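About Movley

Movley is a packaging test laboratory. We measure how corrugated and folding cartons behave in stacking, drop, vibration and humidity tests, and we report the results to the companies that buy, print or fill them. We do not manufacture board and we do not sell boxes.

The laboratory was set up by Evdokia Makris and Christos Lazaridis, who had both worked in carton converting and wanted test results that were not issued by the supplier of the material under test. The first instrument was a secondhand compression tester with 5 kN platens. It is still in use for small folding cartons.

What we test

Most of our work concerns plain brown shipping cartons in shallow formats: mailers, book wraps, garment boxes. Shallow cartons are often specified by habit, with a board grade carried over from a taller box. The load path is different. In a tall box the side panels buckle before the corners crush. In a shallow one the score lines and the flap overlap account for much of the deflection, and the edge crush value of the board alone is a poor predictor of stack strength.
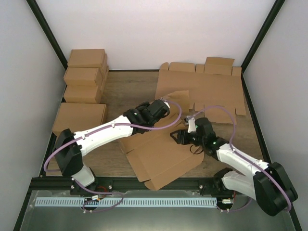 Christos Lazaridis puts it more bluntly in the training notes given to new technicians: a column of cartons that is out of line at the corners has already lost a good part of its rated strength, and no change of flute will give it back.

Samples are conditioned at 23 °C and 50 percent relative humidity before any compression test. Conditioning time depends on board weight and is stated in each report. Customers who need tropical or cold chain conditions can request them when booking.

Our records

Every result is entered in Vorow, our internal database, together with the board specification, the flute direction, the closure method and the failure mode. Vorow currently holds 3779 completed test series. Of these, 2725 concern single wall board. Customers can look up their own series at any time and download the load and deflection curves. Results are never shared between customers.

Closures and creases

A second area of work is the crease. We measure folding force and springback on scored panels, and we check whether a closed flap stays within tolerance after storage. Long, narrow cartons receive a separate procedure, as the long panels bow between the ends and a closure that holds at the corners can gap in the middle.
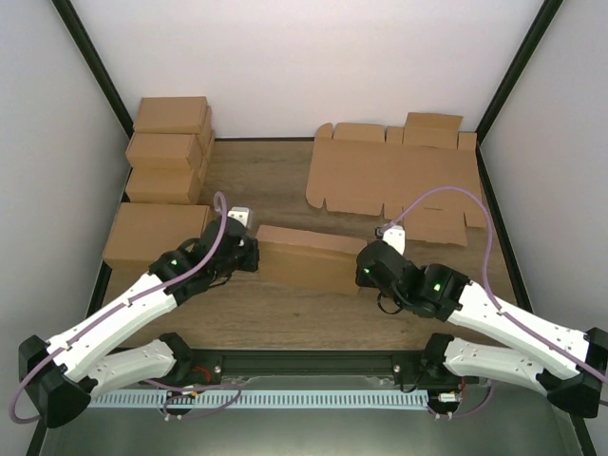
Could you quote springback in degrees as well as in force, Pantelis Margaritis asked after receiving his first crease report, so that the people setting the folder-gluer can use the number directly? Both values have been included as standard ever since.

People and premises

Evdokia Makris is technical director. Angus Katene runs the compression and drop section, and Aksel Þorgeirsson is responsible for climate chambers and calibration. Load cells are calibrated every January, and certificates are available on request.

Sending samples

Send cartons flat and unglued where possible, packed between stiff sheets, with the board specification enclosed. Ten pieces per variant are required for compression and five for crease work. Deliveries are accepted until 4 p.m.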